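Search this site Search Go
Menu

Frames, tubes and fabric: bench work at Prindthorpe

Share 17 Comments 10

These pictures come from the bench at Prindthorpe in June. Most of what we handle there is white tube, white plastic and cloth, and a lot of it arrives in bags with no labels. The notes between the pictures are for anyone who has the same sort of parts at home and wants to know how we go about putting them together and taking them apart.

The gallery follows the one from Flallovstead, which was all hinges and drawer runners. A few people wrote in after that one asking for more on light frames, the kind made from hollow tubes pushed into plastic connectors. They are easy to put up badly. A frame can look square from the front and be well out at the back, and by then you have usually pushed every joint home and have to start again.

We lay all the tubes out first and sort them by thickness, then by length. Length alone is not enough. A thin tube will often sit in a connector made for a thicker one and stay there until you lift the frame, and then it drops out. If two tubes look the same, stand them on end side by side on the bench. Venla Ahonen marks hers with a strip of masking tape at the top end, and peels the tape off when the frame is done.

The connectors go on next. Right-angle ones cause more trouble than straight ones, as they can face two ways and look correct in both. Push them on by hand, only halfway, until the whole shape is there. Then go round again and press each joint in fully. Leave the tall uprights until the lower rails are settled, or you will be knocking them all the time you work.

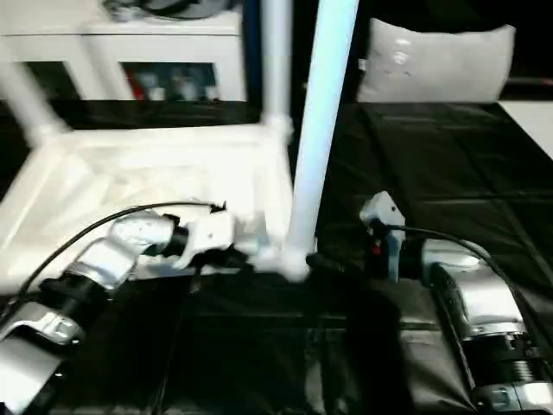
White tube frame with the thick upright rising from the lower part.

If a joint will not go in, take it apart and look inside the connector before trying again. We often find a bit of moulding left on the rim, and it comes away with a fingernail or a small file. Please don't use a hammer. A rubber mallet is all right on the thicker tubes if you put a folded cloth over the end, but on thin ones it splays the rim and the tube never fits properly afterwards.

White plastic shows every mark. We wipe the bench down before starting and keep pencils away from it. Grey scuffs from metal tools mostly come off with a damp cloth and a little washing-up liquid. Scratches do not come off. The cream sort of white you see on older parts is age and light, and no cleaning product we have tried makes any difference to it.

Fabric parts are kept apart from the frame until we are ready for them. Cloth bags with straps and collars are best opened out on something soft and dark, where you can see the edges of the webbing and tell which way a strap has folded. A strap with a twist in it will pull a collar to one side, and you may not notice until there is some weight on it. Run each one through your fingers from the fixed end to the loose end. Do this even if the bag is new, as they are folded by machine or in a hurry and the creases can be sharp.

Corrugated hose needs a bit of patience. Hold it close to the collar when you move it, and don't pull from the far end. If it has been stored bent, let it lie straight for 20 minutes or so before you do anything with it. Ribbed hose holds dust in the grooves too, and a soft paintbrush is better than a cloth for getting it out.
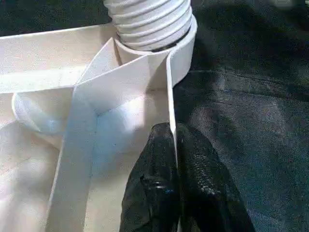 Straps get folded last. We lay them flat across the bag, edges in line, and tuck the loose ends under. Some people roll them, and that is fine for a drawer, but rolled webbing comes undone in a box and gets caught round everything else. Cloth that has been washed must be fully dry first. We had one bag come back from Prultby smelling of mildew after a winter in a shed, and it took three washes and a week on the line before anyone wanted it on the bench.

If stitching has come loose where a strap joins the bag, mend it before packing. A row of backstitch in strong polyester thread will do. Cotton thread is easier to sew with but it goes sooner. Melt frayed webbing ends with care, or dab them with clear glue if you would sooner not have a flame near cloth.

Moulded bases come up more often than any other part. The ones we see tend to be a single piece with bracing underneath or inside, and a socket for a pole at each corner. Lay the base flat on the table and check that it doesn't rock. If it does, look for a lump of packing or grit under one corner before deciding that it is warped. Clean out the sockets as well – sand and pet hair collect at the bottom and stop a pole from going down fully.

Put the poles in one at a time, and hold the base with your other hand while you do it. Start with whichever corner is easiest to reach. A pole that leans is often only partway in, so twist it gently as you push. Thick and thin poles on the same base are quite usual, so go by the fit of each socket and keep the instructions near you if you still have them.

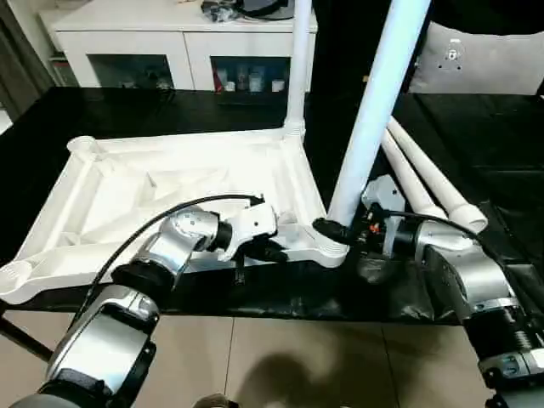 Give yourself room. A table that is big enough for the base is often too small once the poles are up, and they catch on lampshades and shelves. We moved to the long bench by the back wall for this reason and now do all the tall pieces there on a Thursday, when it is free for the whole afternoon.

Taking a frame down is the same work in reverse. Remove the uprights first, then the rails, and leave the connectors on one end of each tube if the box is long enough. Tie the tubes in bundles by size with soft string. Elastic bands perish and leave a brown line on white plastic. Put the base at the bottom of the box and the cloth on top, with nothing heavy over a hose.

Spare connectors are in the McPhee drawers by the door, sorted by diameter. The blue tray is for odd ones that we haven't matched to anything yet. If you have a frame with a part missing, bring a tube with you so we can try the fit.

The next gallery will be chair seats and webbing.

1,768 views

Get new galleries by email. Enter your address and press Subscribe. You can stop at any time.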